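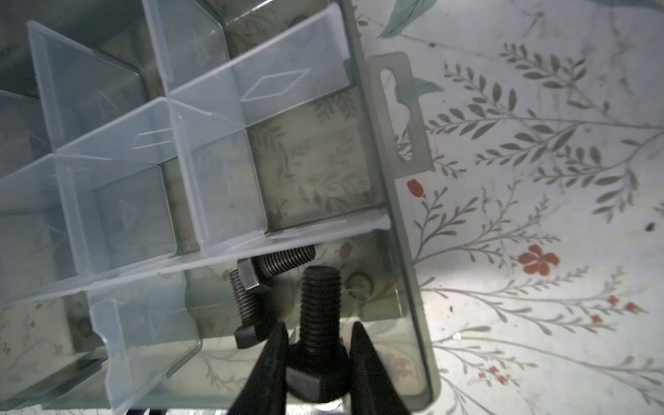
From: Joris Lambrechts
To: Menine players' list
Date: 23 Dec 2025
Subject: Re: Skondon poker room, has anyone cleared the welcome bonus?

Llinos Eynon wrote:

> Hello all. Longtime reader, I think this is my second post. I play low
> stakes online a couple of evenings a week and the site I used to like has
> dropped its small tables. Skondon keeps putting its welcome offer in
> front of me: they match your first deposit up to $1,000 and you have, I
> think, some number of weeks to clear it. Has anyone here done it from
> start to finish? I'm not after a fortune. I would like to know if the
> thing is real, how the cashier behaves when you want money out, and
> whether the tables are full of people who do this for a living.
>
> Also, does the software still log you out when you resize the window? It
> did that to me in April with a pair of kings and I have not forgiven it.
>
> Llinos

Llinos,

Yes, I cleared it. I have the spreadsheet, and my wife has opinions about the spreadsheet.

The match is real, but the money isn't handed to you. It sits in a separate box in the cashier marked "pending" and drips out in $9 slices as you play. Each slice wants a certain number of points, and points come from rake, so if you play tiny pots you'll be earning them at the speed of a glacier with a bad knee. The page with the big yellow button does not dwell on this. It's in section 9 of the terms, below a long passage about what happens if Skondon is struck by lightning.

You get 60 days from the first deposit, not from the first hand. I deposited, went to visit my brother, and came back to find I'd spent a good chunk of my bonus period eating his potato salad. Don't do that.

On the amount: put in what you'd be playing with anyway. I put in $200, got every slice, and stopped. Cường Sầm went for the full thousand because, in his words, it was there. He played 1,526 hands in one weekend trying to catch up at the end, and he told me he folded a flush because he had stopped reading the cards. He cleared a little over half. The rest vanished at midnight, server time, and server time is not your time. Check the clock in the corner of the lobby.

Tournament fees count toward points at the full rate, which I didn't know until late. If you like the small sit and gos, play those. The fast-fold tables count too, but I find them exhausting and you never get to hold a proper grudge against anyone.

Cashing out: my first withdrawal took almost a week. They wanted a utility bill, then the same utility bill with all four corners showing. After that it was two days each time. Eyerusalem Degefa had hers sent back because her account had her middle name and her bank didn't, so get that lined up before you deposit. She did get paid in the end, after a long chat with a support person called Wolura, who may have been a department. And if you withdraw anything at all while slices are pending, the pending part is gone. They do warn you, in a box that looks exactly like the other boxes you've been clicking through.

As for the players, evenings are soft. I'd call it a friendly crowd that hates folding. Late at night it tightens up and you start seeing the same six names at every table, none of whom chat. I leave when they arrive. There's one called "VanLoonatic" who Kristof Hendriks swears is the man who used to deal the Van Loon charity game, and if so he has improved a great deal or was letting us win.

The window thing is fixed. It now logs you out if you open the hand history while seated, so they've kept the spirit of it. Hand histories can be saved from the lobby once you've stood up.

One more, for Kristof, who asked me off list: no, you can't take the reload bonus while the welcome one is running. The button lights up, you press it, and it gives you a cheerful message about how you don't qualify. I pressed it several times to be sure.

If you do sign up, set the deposit limit first. It's under Account, then Preferences, then a tab called My Play. Lowering it is instant and raising it takes a day, and I've been glad of that day more than once.

I'm on most evenings at the 10 cent tables under the same name as here. Please don't bluff me on the river, I always call.

Joris

--
Menine players' list
To leave, send a blank message with "unsubscribe" as the subject. Please trim your quotes.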